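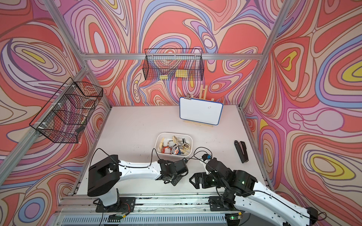 What should I ask at a robot open day?
My son and I are going to the open day at the Kuo workshop in Rovville on Tuesday. They will be showing a two-arm cell that sorts small household and office items. The walls of the cell have loud swirly paper in coral, purple and yellow, and there is a bin of clips and cable in the middle. I run a small packing room and would like to come home with something useful. Is there a good place to stand, and what is worth asking?
Viktória Juhász

I went to the one in Geltville in January. Ask how many tries they log and how many of those a person had to step in on. Ours had 1,214 tries on the board and 14 stops. Also ask them to run the cable pieces. Clips are easy, but coiled cable snags on everything. Stand to the side so the arms don't block your view of the bin. Get there before 2, the afternoon group was too big to see much.
Chantelle Nkuna

Parking is bad, use the lot behind the bakery. I didn't ask any questions, but my kids liked it.
Plolard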